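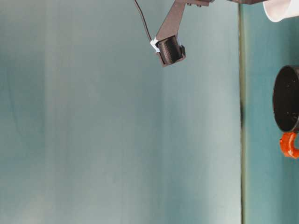
The end of the arm at the Jundeck open day, with a black cup and its orange handle off to the right.

Notes from the July visit, for those of you who were there and the few who missed the bus

I've typed these up from my own scribbles, so do shout if you've got something different. We were in room 203 with Nadiia Hordiienko, who ran the demonstration, and Enda Carroll on the laptop.

Start with the cable. It's the thin black one coming down to the white clip, and I'd like you all to look at it before you look at anything clever! Nadiia spent a good while on this. A cable needs enough slack for every position the arm can reach, but too much and it snags on whatever's on the table. Your own builds mostly have too much (sorry, group 2).

Then the background. It's pale and plain, and Enda's point was that plain surfaces make it much easier for the software to find the edge of an object. Cups are a nice test - a handle changes how you can pick the thing up, and a cup on its side is a different problem from one standing upright.

Someone asked how many practice runs they do. Enda said 1,001 for the last task, the extra one being for luck.

For next time: sketch the arm's end piece from memory, mark where you'd fix the cable, and read pages 16 onwards in the Quintanilla booklet. Cormac Coughlan has the spare copies.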